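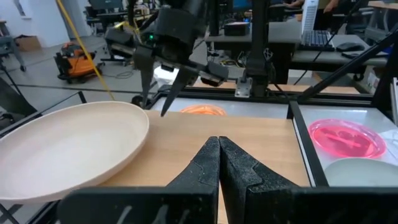
Cream shallow bowl, wide rim, with the pink plate and utensil at right

Birix Table Set -- bowls, plates and trays for every day
Sold by Clotlow Tableware

Birix is our series of light, simple tableware for homes, shared kitchens and small canteens. We started to sell it in November with only the bowls, and now the plates and the flat trays are also in stock. You can buy each piece alone or put together your own set. All pieces in one color family are made to be mixed, so it is no problem if you begin with two bowls and add the rest later.

The shallow bowl
This is the piece our customers order most. The raised rim is wide, so you can hold it with the thumb on top and the fingers under it, also when the soup is full. We recommend it for pasta, rice dishes and salad. In cream the surface is matte, and small scratches from a fork are less easy to notice than on a shiny bowl. Please do not clean it with steel wool.

The plate
The plate in pink is translucent. On a white table it looks pale, and on wood the color becomes a little warmer. A matching utensil can be ordered with it, or you can use the ones you already have. White plates have the same shape and go well between the colored ones.

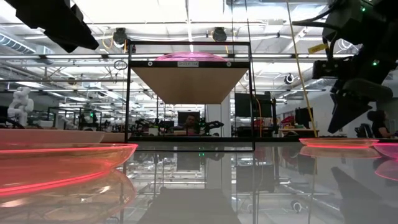 Colors
Cream, white, pink, orange and orange-pink. The translucent colors change much with the light of the room. Under strong ceiling lamps the rim of a bowl can look almost red, and on a glossy table you will get a soft reflection of the color below it. Some customers like this very much, some prefer the cream. If you are not sure, order one piece first and look at it in your own kitchen, in the morning and in the evening.

The tray
Flat, with a low and wide rim. It is good for bread, cut fruit, or for carrying the cups back to the sink. The pale pink tray is the only tray color at the moment -- other colors will follow when the mold at Prirnstead is free again.

Care
Wash by hand or in the upper basket of the dishwasher. Dry the pieces before you stack them, otherwise they stick together and are hard to separate. Not for the oven. In the microwave, use it for warming only, up to 73 seconds at one time, and let the food rest before you touch the rim.

Ordering
Article number for the full set: 506
Smallest order for shops and canteens: 35 pieces, colors can be mixed
From 200 pieces: please ask us for a price
Single pieces: no smallest order

For large orders the delivery is made by Wijesinghe Freight, and they will call you one day before. Smaller parcels go with the normal post. If a piece arrives broken, keep the carton and send us a short message with the order number -- we will send a new one, and you do not need to return the old.

Spare utensils are sold in packs on the accessories page.

Page last changed: 2024-02-14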